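### 3.2 Materials and layout of the sorting task

The study looked at how people learn a short fixed order of actions when the parts of the order are close together in space and partly alike in color. Earlier work from the Edthorpe group used keys on a standard keyboard. Keyboards carry a lot of prior practice with them, and typing skill explained a large share of the differences between people in that data. We wanted a response device that people would not have used before and that left no room for typing habits.

Participants worked through 1,680 trials each, split into 20 blocks of 84. Each trial began with a tone, followed by a spoken cue naming one of the three response positions ("far," "middle," or "near"). Half of the blocks followed a repeating order and half did not. Participants were not told that any order was present. The repeating and random blocks alternated for the first 2 blocks only, and after that their placement followed one of four lists.

Cues were spoken instead of shown for a practical reason. In the Tosholm pilot, cues appeared on a monitor behind the table, and participants looked up and down on every trial. The time spent moving the eyes was added to every response and could not be separated from the decision itself. With spoken cues the eyes could stay on the buttons. All cues were recorded by one speaker and trimmed to the same length, with 1,000 ms between the end of one response and the start of the next tone.

The color of the buttons was not part of the cue. It was kept as a background feature so that we could ask whether shared color leads to more errors between two positions than distance alone would predict. We return to this in Section 4.3, where confusions between the two green positions are compared with confusions between red and its neighbor.
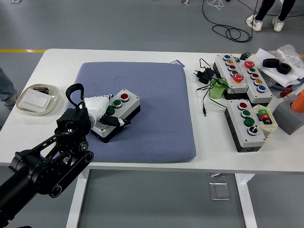
**Figure 2.** Three-button response box on a woven blue-gray cushion. The red button is at the far end of the diagonal, followed by the two green buttons.

Spacing between the buttons was the same for all participants, and the box was not turned or mirrored for left-handed participants. We considered doing so. Antwi reported that mirrored layouts changed response times for the outer positions but left the learning effect alone, and keeping a single layout made the error analysis much simpler. Handedness was recorded on the intake form and is included as a covariate in the models below.

A response counted as correct if the first button pressed after the cue was the one named. Second presses within the same trial were logged but not scored. Presses made before the end of the cue were marked as anticipations. These are of interest in their own right - a person who has picked up the repeating order may respond before the cue has finished - so they were kept in a separate file and were not dropped as errors.

### 3.3 Procedure

Sessions were run one person at a time. After signing the consent form, each participant heard the three cue words twice and completed a short practice block, which is not included in the totals above. The experimenter, Eyerusalem Jemal, read the instructions aloud from a printed sheet. Participants were asked to respond as quickly as they could without making mistakes, and to use one hand throughout.

Rest breaks were offered after every block. Most participants took the break for the first few blocks and then skipped it. Break length was left up to the participant. We do not analyze it in the main text, though it is given in Appendix B for readers who wish to check for fatigue.

At the end of the last block, participants were asked whether they had noticed anything about the order of the cues. Those who said yes were asked to write down as much of the order as they could remember. Those who said no were told that an order had been present and were asked to guess. Both groups were scored in the same way, by the longest run of positions that matched any part of the true order.

### 3.4 Exclusions and scoring

Blocks were excluded if accuracy fell below chance or if the logging software stopped before the last trial. Response times were measured from the start of the cue word. We report medians for each block, as the raw times had a long right tail in every condition.

The learning score was the median response time in random blocks minus the median in repeating blocks, taken over the second half of the session. A positive score means faster responses when the order repeated. The same measure was used in the Bridow study, so the two sets of results can be placed side by side, with the caution that the Bridow participants were paid by accuracy and ours received a flat payment.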